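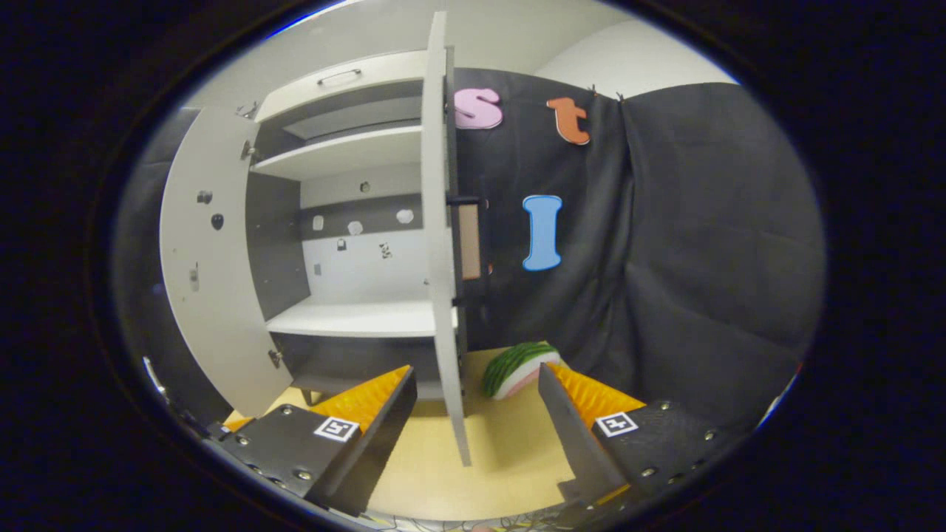

Abb. 4.1: Handgeführtes Greifwerkzeug vor einem geöffneten weißen Schrank. Beide Finger tragen orangefarbene Griffauflagen und je einen quadratischen Marker; zwischen ihnen liegt eine Spielzeug-Melonenscheibe auf dem Boden.

Kapitel 4
Arbeitsplätze im Umfeld lernender Handhabungssysteme

4.1 Einführung

Die klassische Automatisierung setzt voraus, dass ein Bewegungsablauf vor der Inbetriebnahme vollständig beschrieben werden kann. Positionen, Geschwindigkeiten und Greifkräfte werden festgelegt und im Programm hinterlegt. Für Tätigkeiten wie das Ein- und Ausräumen von Schränken gilt diese Voraussetzung nur eingeschränkt: Türen stehen unterschiedlich weit offen, Gegenstände liegen in wechselnder Lage, Fachböden verdecken die Sicht auf den Innenraum.

Lernende Handhabungssysteme gehen deshalb von Vorführungen aus. Eine Person führt die Tätigkeit mit einem Handgreifer aus, dessen Finger denen des späteren Roboters entsprechen. Aufgezeichnet werden das Kamerabild und die Bewegung des Werkzeugs; über die Marker an den Fingern lässt sich die Öffnungsweite des Greifers bestimmen. Aus vielen solchen Aufzeichnungen wird ein Steuerungsmodell abgeleitet.

Für die Arbeitsgestaltung folgt daraus eine Verschiebung der Aufgaben. Das Erfahrungswissen der Beschäftigten, das in der klassischen Automatisierung meist durch Befragung erhoben wurde, geht nun unmittelbar als Bewegung in das System ein. Damit stellen sich Fragen der Eingruppierung, der körperlichen Belastung und der Verfügung über die erhobenen Daten.

4.2 Fallbeispiel: Lagerdienst bei Moradi

Das Unternehmen Moradi betreibt am Standort Larka einen Lagerdienst für Mietausstattung mit 50 Beschäftigten. Im Februar wurde dort das Projekt Sunedia begonnen, in dessen Verlauf 11 Beschäftigte für die Vorführung von Handhabungsaufgaben freigestellt wurden. Je Aufgabe waren 300 Durchgänge vorgesehen. Die Leitung lag bei der Arbeitswissenschaftlerin Golshifteh Nazari; Maarja Ozoliņš vertrat den Betriebsrat.

Bereits in der ersten Projektphase traten zwei Schwierigkeiten auf. Geübte Beschäftigte räumten zügig und häufig beidhändig, während das Werkzeug eine einhändige, gleichmäßige Führung verlangt. Der gewohnte Arbeitsstil musste also abgelegt werden, bevor er als Vorlage dienen konnte — ein Umstand, den die Einsatzplanung nicht berücksichtigt hatte. Ferner führte das Gewicht des Werkzeugs bei längerer Haltearbeit zu Beschwerden im Handgelenk. Die Vorführzeit wurde daraufhin auf zwei Stunden je Schicht begrenzt.

Die Betriebsvereinbarung vom 9. September regelt unter anderem, dass Aufzeichnungen nicht zur Leistungskontrolle herangezogen werden dürfen und dass Vorführtätigkeiten als qualifizierte Arbeit zu vergüten sind. Offen blieb die Behandlung fehlerhafter Durchgänge. Nach Auffassung der Projektleitung sind auch diese für das Training verwertbar; der Betriebsrat verlangte ihre Löschung auf Antrag der ausführenden Person.

4.3 Begriffe

Vorführung: einmalige, vollständig aufgezeichnete Ausführung einer Aufgabe durch eine Person.

Durchgang: Vorführung einschließlich der Herstellung des Ausgangszustands. Der Zeitbedarf für das Zurücksetzen ist bei der Personalbemessung gesondert auszuweisen.

Resttätigkeit: Arbeit, die nach Einführung des Systems beim Menschen verbleibt, etwa das Beheben von Störungen oder das Sortieren nicht greifbarer Gegenstände.

Der folgende Abschnitt behandelt die Bemessung von Vorführ- und Rücksetzzeiten. Die Belastungsbeurteilung nach dem Lorley-Verfahren wird in Abschnitt 4.5 eingeführt und dort auf das Fallbeispiel angewandt.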